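Hevomau Releases Updated Guide to License Suspension Hearings

PLELO, February 10, 2024 — Hevomau, a law firm practicing in traffic and administrative matters, has published a revised edition of its guide to license suspension hearings. The guide is intended for drivers who have received a notice of proposed suspension and for attorneys who handle such cases only occasionally. It can be downloaded from the firm's website free of charge.

The new edition follows a change to the hearing rules used by the Plelo licensing office. Under the revised rules, a driver has 14 days from the date printed on the notice to file a written request for a hearing. The earlier rule counted from the date of delivery, and this led to frequent disputes over when a notice had arrived.
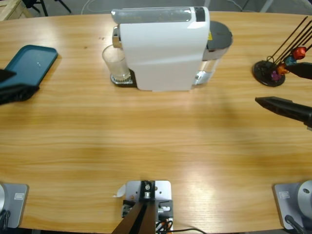

A request filed on time keeps the license valid until the hearing officer issues a decision. A late request does not have this effect. The officer may still accept it if the driver shows good cause, but the suspension takes effect in the meantime and any driving during that period is a separate offense.

"Most of the questions we receive concern the filing period and not the underlying violation," said Tarun Jaiswal, an attorney with Hevomau and the author of the guide. "The date on the notice controls. A driver who was out of town when the notice came should file at once and address the delay in the same document."

The guide runs to 31 pages and has nine sections. The first four cover the notice, the request, the exchange of records and the conduct of the hearing itself. Later sections deal with commercial licenses, out-of-state violations, restricted permits for travel to work, payment of reinstatement fees, and review by a court. 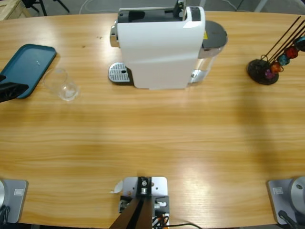
The section on records has been rewritten in full. It sets out which documents the licensing office must provide before the hearing — the officer's report, the driving history and any test results — and which must be requested separately. Calibration records for speed measuring devices fall into the second group. The request must identify the device by serial number where that number appears on the citation.

The section on court review has been expanded to reflect the decision in Pearce v. Gerkarach. In that case the court held that a hearing officer who relies on a written report must state in the decision why the report was found reliable. A decision without such a statement may be sent back for a new hearing. The ruling does not cancel the suspension by itself, and a driver who wants a stay must ask for one.

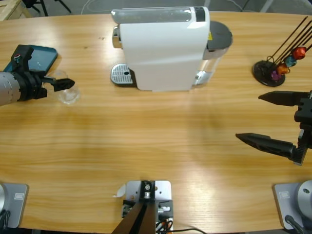

Sample forms for the hearing request, the records request and the motion for a stay are attached to the guide. Each form may be completed by hand or on a computer. The forms apply only to matters before the Plelo licensing office and should not be filed elsewhere without changes.

The guide provides general information and is not legal advice. Reading it or using the forms does not create an attorney-client relationship.

Hevomau represents drivers and commercial operators in suspension, revocation and reinstatement matters. Press inquiries may be directed to Tarun Jaiswal at the firm's Plelo office, extension 2061.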